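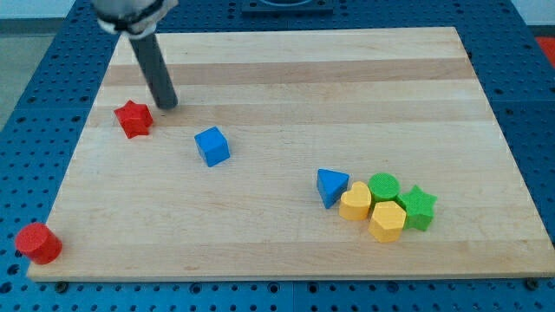 Photo: Kodumstead workshop

June, a bit after 4 p.m.

OK, fan quiz build, picking up where I stopped before lunch. The Zondelby reunion special airs at the end of the month and the whole point of this thing is that people can press a button, hear a bit of a cast interview and guess which season it came from. I've now listened to so many cast interviews that I'm hearing the theme song in the shower. Not complaining!

Clips first. We had 234 in the folder this morning. I went through the lot with headphones on and tossed anything where the host talks over the answer (so many!), plus all the ones from the Nigatu premiere, where the crowd is screaming and you get maybe two words of the lead actress before it goes again. Love the energy, useless for a quiz. I did keep one Nigatu clip where she laughs at the wedding dress question, because it's adorable and everybody will know it's season three anyway. Easy point for the casual fans.

Sound levels are all over the place. The red carpet stuff is loud and tinny, the podcast stuff is whispery. I ran everything through the leveler at the same setting and it's better but the Hovano radio interviews still come out muddy. Tried cutting the bass a little. Then a little more. Now he sounds like he's calling from a tin can, so I put half of it back. Leave it for tomorrow with fresh ears.

Buttons: 5 per box, one for each season, and the lag is finally gone. It was the debounce value, which I had set way too high back when the old buttons were double-firing. New buttons, old number, my own fault. Dropped it and now the light comes on the second you tap. So satisfying, I played eleven rounds "for testing" and got three wrong, all season four. I will be rewatching season four.

Spoilers! Please, whoever does the question cards, don't put the boat finale on an early card. The Kodumstead fan night has over 3,000 people on the list and plenty of them are only on season two (my sister included, and she will never let me hear the end of it). I moved all the finale clips into their own folder called LATE. Play them in the last round only.

Also changed the wrong-answer sound. The buzzer was mean. It's now the little door chime from the diner set, which I think fans will get right away.

Still to do:
Hovano clips, fix the mud
check the season four answers against the episode guide, pretty sure two are swapped
shorter intro, it drags
ask if we can use the reunion trailer audio or if that's off limits until it airs
spare fuses

Stopping at 6, the new teaser drops tonight and I want to be on the couch for it.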